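Project Dromik: Final Report
November 2022

4. Results

We ran 50 trials of the drink stirring task. Wiping and cup placing were finished in June and are covered in section 3. Stirring took longer to set up because the spoon kept turning in the grip.

A spoon in the left gripper and a mug of dark liquid. There are two small spills on the table.
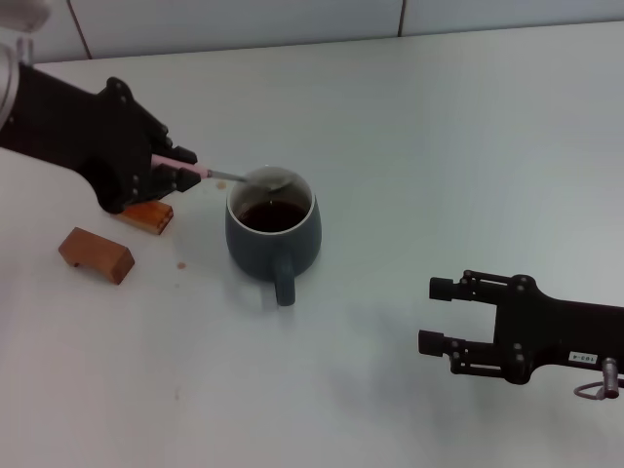 The Horgan group read our draft and replied that a person stirs a cup without looking, so until the arm can do it unwatched they would not call it a chore done. We left 13 trials out of the timing table.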